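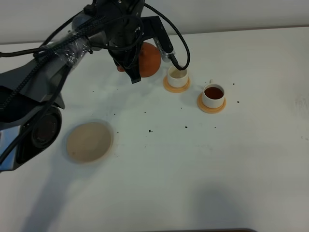

White tabletop, with a cup on the right.

Report of a visit to the Lavis Pottery Works, Cidden

Members of the Wernico Local Industries Society visited the Lavis Pottery Works at Cidden in February. The visit was arranged at the invitation of the works, which opens its production floors to outside groups on a small number of days each year. The party travelled by coach from Wernico and was received in the former packing hall shortly after 10 am.

The works has stood on its present site beside the Chae canal for several generations. Coal and clay once came in by water and finished ware left the same way. The canal basin has since been filled in and now serves as the car park, but the stone edging can still be followed along its northern side, together with one iron mooring ring.

The tour began in the clay store. Two bodies are used at present, a white earthenware and a heavier stoneware, and each is kept under damp sheeting until needed. Our guide explained that the water supply has a marked effect on casting slip and that the works tests it every morning before the first batch is mixed.

In the casting shop, members watched plaster moulds being filled and drained. Handles are cast separately and joined by hand while the clay is still soft enough to take a mark from the thumbnail. The seams are then trimmed and sponged. Several members remarked on how quiet this part of the building was, apart from the slip pump.

The kiln hall holds 4 gas kilns, of which 2 were firing during the visit and could be viewed only from the gangway. The last bottle oven was taken down many years ago, although its circular footing has been kept and marked out in brick. A full load for the largest kiln is 1,703 pieces, and the record of each firing is entered by hand in a ledger. Members were shown volumes going back 40 years – the earlier ones include notes on the weather, as a strong west wind was thought to spoil the draught.

Glazing and decoration occupy the upper floor, where the north light is good. Banding is still done on a hand wheel. The pattern books were of particular interest, and the Society has asked whether a selection might be lent for its summer display.

After lunch in the canteen, the party was given time in the factory shop, where seconds were on sale. The coach left at 3 pm.

The Society records its thanks to the staff of the Lavis Pottery Works. Access to the upper floor is by a steep stair, and members intending to join a later visit should tell the Society when booking if this would cause difficulty.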